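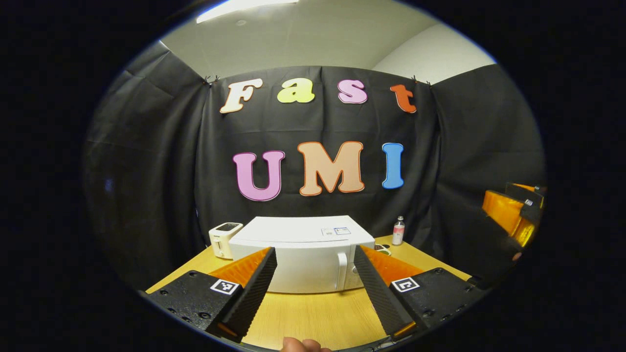 Black cloth backdrop, clipped along the top edge, with cut-out letters on it.

Section 4: Hanging your backdrop and putting up the letters

Okay, you've got the Cendard kit out of its bag and the cloth has been hanging over a chair overnight. (If it hasn't, go do that now and come back. I'll wait.) This section covers getting the cloth up and your letters on. I do this in a spare bedroom, so everything here works in a small space.

What you need
Backdrop cloth, black or dark
Clips, the small Fehr ones or any with rubber tips
Your cut-out letters from Section 3
Removable mounting dots
A pencil, a tape measure and a piece of string longer than your widest word
A step stool that doesn't wobble

1. Pick your wall. I like the one facing the door, but any wall will do as long as you can stand well back from it. Take down whatever is hanging there.

2. Put up the line or rail. The Harnar rail comes in two halves that click together. Push until you hear it, then give it a tug. Mine came apart once at 7 in the morning with everything already on it, and I said some words.

3. Throw the cloth over and clip the top edge. Start near one end, walk to the other, and pull gently before you put the second clip on. A little sag in the middle is fine and I leave it alone. If it really bugs you, add one more clip at the center.

4. Bring the extra cloth forward at the corners if you have enough of it. You get soft side walls that hide the outlet, the bookcase and that one box you never unpacked.

Note: The large cloth in the kit weighs 1,196 grams on my kitchen scale, so it's fine on the Harnar rail. Two cloths on one rail is too much. I tried it in October and bent the bracket.

5. Lay the letters out on the floor first. Please don't skip this one! Spacing looks completely different when you're nose to nose with the wall, and the floor is a much nicer place to change your mind.

6. Make your curve. For a word that arcs, hold the string where you want the bottoms of the letters to sit and let it droop, or flip the shape over on the floor and copy it. Mark each letter's spot with a tiny bit of tape. For a straight row just pull the string tight.

7. Stick the letters on. Two dots for a small letter, four for a big one, pressed for 18 seconds each. I start from the middle of the word and work outward — it keeps me from running out of room at the end, and I have run out of room at the end plenty of times.

8. Step back to the door and look. Fix the crooked ones. There's always a crooked one.

Caution: Don't stand on the bed to reach the rail. Use the stool.

Caution: Keep cloth and paper well away from lamps and heaters. If you're using the clamp light from the Gundura set, leave an arm's length between it and the cloth, and switch it off when you leave the room.

If something goes wrong

Letters keep dropping off: The cloth is probably linty. Go over it with a tape roller, then use fresh dots. Old dots don't come back to life, whatever the packet says.

Cloth slides out of the clips: Fold the top edge over once so the clip has more to bite on.

Creases won't fall out: Steam from the back, on low, with the letters off. Paper letters curl up like potato chips if you forget.

Spare clips are part number 502 on the order sheet at the back. Taking it all down and storing the letters flat is in Section 5.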